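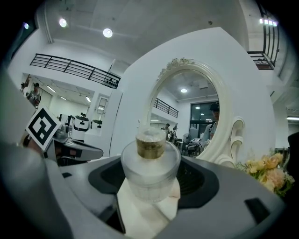 Limitation of liability clauses in supply contracts
Speaker notes, Kylie Brunton
Session 4, small business contracts series

Opening

Thank Anisa Rahman for the introduction. Handout has the sample wording; slides do not. Ask people to keep the handout open at page 2.

Scope: contracts between businesses, sale of goods and related services. Consumer contracts are out. Employment is out. State law varies, and I will flag the places where it varies most. General information only, no advice on a live dispute.

Slide 1. What the clause does

A limitation clause sets the most one party can recover from the other. Two working parts. The first is a cap, which fixes an amount. The second is an exclusion, which removes certain types of loss. Drafters often put both in one paragraph. Recommend separate subsections, so that a court striking one has an easy way to leave the other standing. Add a severability clause and say so here.

Slide 2. Setting the cap

Common choices:
Fixed dollar amount
Fees paid in the 12 months before the claim
Multiple of the contract price
Available insurance

Use the Zarkotell and Mikow hypothetical. Zarkotell supplies fittings to Mikow on monthly orders of $3,000. A fitting fails in the first month. If the cap is "fees paid" and Mikow has not yet paid an invoice, the cap may be zero. "Fees paid or payable" improves this but does not fix it for a new contract. Suggest a floor: the greater of fees paid or payable and a stated sum.

Ask the room: is the cap per claim or total? Sample clause A on the handout does not say. Give them a minute to find it.

Slide 3. Excluded losses

"Indirect or consequential damages" has no single fixed meaning across the states. Lost profits can be direct damages, for example where the contract itself promised the revenue. If the parties intend to exclude lost profits of every kind, the clause should name them and say "whether direct or indirect." If the buyer wants to keep certain items, list them as recoverable: replacement cost, recall cost, freight.

Slide 4. Carve-outs

Usual list: fraud, willful misconduct, breach of confidentiality, indemnity for third-party claims, payment of the price. Many states will not enforce a cap against intentional wrongdoing whatever the clause says. Gross negligence is treated differently from state to state. Check before relying on it.

Watch the indemnity. An uncapped indemnity drafted to cover "any breach" swallows the cap. Elfriede Mayrhofer covers this in the next session, so keep it to one minute.

Slide 5. UCC points

Section 2-719 allows parties to limit remedies. If an exclusive remedy fails of its essential purpose, the buyer can turn to the other remedies in the Code. Courts split on whether a separate exclusion of consequential damages survives that failure. Limiting consequential damages for personal injury from consumer goods is prima facie unconscionable.

Conspicuousness: required for disclaiming the implied warranty of merchantability in writing, under 2-316. Not stated in 2-719, but use capitals or bold anyway.

Slide 6. Review exercise

Groups of four. Sample clause B, 10 minutes. Prasetyo Hartono has the marked copy. Expected points: no carve-out for payment, cap in the wrong party's favor only, "damages" used where "liability" is defined.

Questions

If time is short, skip slide 5 and refer to the reading list. Syahrul Kwok will collect written questions at the door.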